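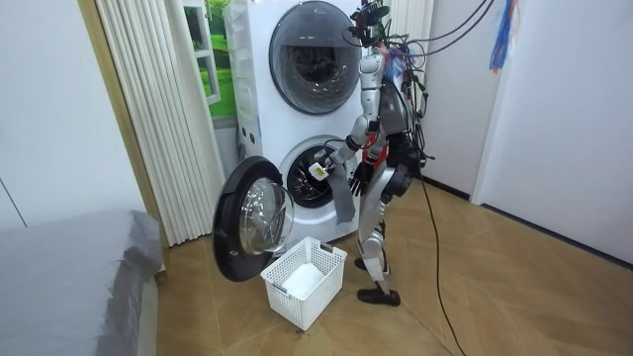 What I Did: Rental Listings in Gumley

For my project I wanted to know if longer listings get more replies from renters. I pulled 2,110 apartment listings for Gumley and Usard off the Flandon site, then threw out the repeats and the ones with no rent given, and that left me with 1,671 (a whole weekend gone, but kind of fun!).

Results so far

Listings that named the laundry setup and the pet rules got more replies in both towns. Length by itself did almost nothing, which surprised me – I was so sure it would! Usard was messier, and 783 of my listings are from there, so I want to redo that part in January with the Herath rent numbers added in.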